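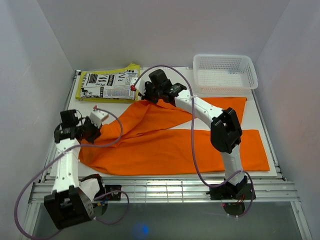
Can Sternon print badges straight from an existing personnel database?

It can, provided the database is reachable over ODBC or can export a delimited file on a schedule. There is no need to retype records. The setup wizard asks for a connection, a table or view, and a key field, and from then on each badge layout pulls its text and photo path from the matching record at print time.

Sternon 6 badge software, reviewed
Feb 26, 2020
By Dorothy Ellwood

Sternon is a desktop program for designing and printing plastic ID cards. Version 6 adds a shared template store, a reworked database module and an audit log. I ran it for the whole evaluation period on 2 workstations against a test set of 336 personnel records, printing to a single-sided Wiriya card printer with a ribbon rated for color front panels. The previous product in the same office was Clorklow, so some comparisons below are to that.

Installation

The installer places the client and a small background service on each machine. The service handles the template store and needs one open port on the host. The port number is set during installation and can be changed later only by editing a text file and restarting the service. The manual gives the file name but not its folder. It is in the shared program data folder, under Sternon, under svc.

Licensing is per workstation. Activation works offline with a code file, which matters if your badge station sits on a closed network.

Database connection

Field mapping is done in a two-column grid, source on the left and card element on the right. Joins are not supported in the grid. If the department name lives in a separate table, build a view on the database side first. Clorklow let you write the query by hand, and I missed that.

Photos can be stored as binary data in the record or as files with a path in the record. Both worked. With file paths, a missing photo produces a blank box on the card and no warning unless "Stop on missing image" is ticked under Print Rules. It is off by default. It should be on.

Write-back is limited to three fields: card number, issue date and print count. You choose which columns receive them. The write happens when the job is handed to the printer driver, so a card that jams still counts as issued. You can reverse the entry by hand from the job history screen, one record at a time.

Layout editor

The editor is plain and quick. Text boxes shrink to fit if told to, with a lower limit in points, and long double surnames stayed legible at the default limit. Conditional elements are set through a short rule dialog, for example a red bar when the employment type equals "contractor." Rules can test only one field each. To test two, you stack elements, and the layout gets hard to read after a few of those.

Barcodes cover the usual linear types plus QR. Magnetic stripe encoding is included. Contactless chip encoding is a paid add-on called Zetovier, which I did not test.

Printing

A batch of 162 cards ran with no software faults. The queue shows each card as waiting, sent or failed, and a failed card can be sent again without repeating the rest. Color matched the screen closely enough for company logos after I loaded the printer profile. Without the profile, blues came out dark.

The preview opens the actual record, photo included, so a bad crop is easy to catch before a card is wasted. Moving from one record to the next in preview is slow when photos are stored in the database - file paths are noticeably faster.

Audit log

Each print, reprint and template change is logged with the Windows user name and a time stamp. The log exports to CSV. It cannot be filtered on screen by employee, only by operator and date, so in practice you export it and search in a spreadsheet. Log entries cannot be deleted from the client.

Problems

Template locking is unreliable. With the same layout open on both workstations, the second one was sometimes allowed to save over the first. Version history kept the earlier copy, so nothing was lost, but restoring it takes an administrator login.

The German and French help files still describe version 5.

Verdict

Sternon 6 suits an office that already keeps clean personnel data and wants badges to follow it. Offices that need hand-written queries or several people editing layouts at once should wait for the locking fix, which the release notes list as planned for August. I would buy it for a single badge station now, with "Stop on missing image" switched on before the first batch.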